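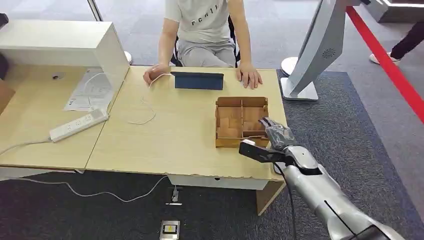 Who may ask for a separate room during the examinations?
Any candidate whose request has been agreed in writing by the Examinations Support Group before the timetable is issued.

Asovbridge College
Examinations Support Group
Minutes of the meeting held in November 2025

Present: Trevor Wainwright (Chair), Declan Gilmartin (Minutes), heads of year, the student counsellor.
Apologies: the Head of Mathematics.

1. Minutes of the last meeting
Agreed as a correct record. The question of clocks in the Lacson Hall was carried over to item 4.

2. Requests for separate rooms
Mr Gilmartin reported that 52 requests had been received from an entry of 604 candidates. Most gave anxiety as the main ground. Two had arrived without a supporting note from a tutor and would be returned for completion. The counsellor asked that candidates be told the outcome in person before the letter was sent home. This was agreed.
Action: DG to return the incomplete forms.

3. Relaxation and revision sessions
The counsellor proposed a lunchtime course on breathing, sleep and planning revision, open to all years. Heads of year were in favour but asked that it should not clash with language orals. It was noted that attendance at the previous course had fallen away after the second session, and that shorter sessions might suit pupils better.
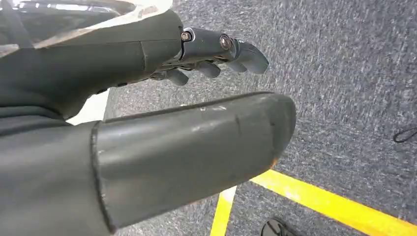

The Chair asked whether parents could be invited to the opening session. Members had differing views, and it was decided to hold a separate evening for parents in the Mastach Room. A budget of £600 was approved for printed materials and refreshments.
Action: Counsellor to circulate draft dates.

4. Conduct of mock examinations
Seating in the Lacson Hall will follow the summer plan. Candidates who leave the hall unwell are to be taken to the Brasach Room and offered the chance to return, with the time recorded by the invigilator. A second clock is to be fitted on the rear wall.
Action: TW to raise with Estates.

5. Any other business
A head of year asked for clearer wording on rest breaks in the candidate handbook. Deferred to the next meeting.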